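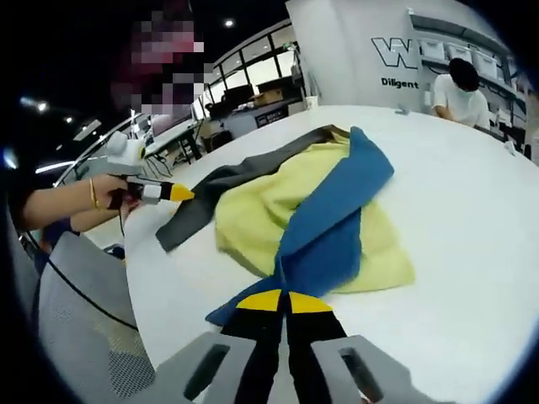 *Photo: Rosalba Tedesco / Stalilmont*

On this page I collect my pictures of cloth on tables. I began in December, when I was still learning to sew at Masden, and I noticed that I like fabric best before it is folded. When it lies in a heap it makes shapes that I could not plan myself. My teacher at Nirudthorpe told me to draw such heaps with a soft pencil for 8 minutes each, and I still do this when I have the time.

**Three colours, round table.** The blue cloth goes diagonally over the heap and its end hangs down a little at the lower left. I like very much how the pale yellow-green one is bunched in the middle, so that you see it on more than one side of the blue.

**The same heap, the grey part.** Dark grey makes a long band along the edge and reaches out farther than the other two. For drawing I would begin with this band, because it gives the direction, and do the small folds of the yellow-green at the end. The white table top helps with the outlines. The paper cup at the far edge is good for judging the size.

For those who asked about prints: I can make them on matt paper, 40 cm on the long side. Please write the number 829 in your message, so I know which picture you mean. Number 894, the striped curtain from the Fiadzo room, is not available any more.

More cloth will come when I have sorted the older folders. If you draw from this picture, I would be glad to see the result.

Page last changed 2/5/19, R. T.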